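### 3.2 Where worn clothes go at the end of the day

I'll admit I thought this would be the dull part of the study. Jouko Ikonen and I sent a one-page diary to 200 households in Walow, and we asked them to jot down where each thing they took off ended up, before bed, for a week. We got 898 usable entries back (plus a few shopping lists, which I've kept). Jeans were the awkward ones. People are quite sure a shirt is dirty after one wear, but denim sits in a sort of limbo, and 715 entries mention a garment in limbo of one kind or another.

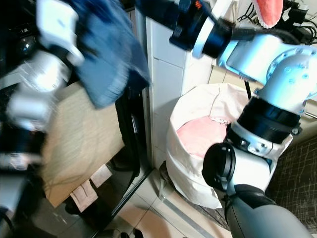
Anjana Dewan had warned me that "half-clean" would mean something different in every home, and she was right! One man in Furnport, where we ran the pilot, wouldn't put worn trousers back in a drawer but was perfectly happy to hang them beside clean ones. His wife thought this was mad. We coded both answers as "returned to storage", which I now rather regret.

Shoes were much easier. Nearly everyone had a fixed spot for them, usually close to a door, and the arguments were over how many pairs each person was allowed to leave there.

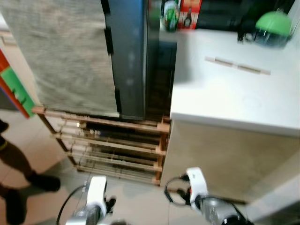

**Figure 4.** A denim garment, and a shoe rack beside a white cabinet.

For the follow-up I picked 50 households and rang them, mostly on a Friday evening, which was a mistake as half of them were cooking. I asked about hooks, chairs and bed ends, and whether anyone had ever agreed a rule out loud. Very few had. The chair answers were long enough to need their own codes, and those are set out in Section 3.3.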